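Irora list sync

I wrote this because I was tired of exporting our customer list by hand every time somebody changed plans. Irora reads new and changed accounts from the Dosano billing export and drops each one into the right mailing group in Fleltberg. That's the whole job!

What gets copied

Email, first name, plan, renewal month. Canceled accounts move to the "former" group and stay there (Rochelle Paewai asked for this, and she was right). Phone numbers are never copied.

Setup

1. Put both API keys in keys.txt, one per line, Dosano first.
2. Edit groups.csv so the plan names match yours exactly. Capital letters count, I lost an evening to that.
3. Run it once with the dry run switch on and read the log.

The sync sends 200 records per batch and retries a failed batch 2 times before it gives up and writes the addresses to failed.csv.

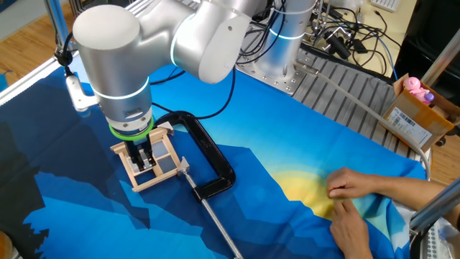 Known problems

Accounts with two plans land in whichever group comes first in groups.csv. Damir Vasić has a fix half done on the April branch. Names with an apostrophe are fine now, thanks to Jessie Matheson!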